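# Chapter 5: Serving at the Table

Carrying a tray well is a lovely skill to learn, and you can start today! Hold it level at waist height, one hand on each short end, and let your elbows stay soft. 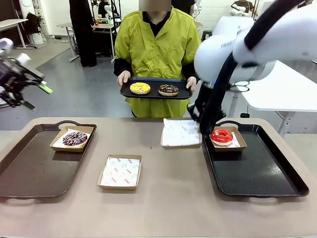
*Department of Hospitality and Catering, Mullport*

Two glazed donuts make a fine first load — light, but quick to slide if you tip the tray. Paper-lined boxes come next. In this chapter you will carry, set down and box up, then try Exercise 5 with a partner.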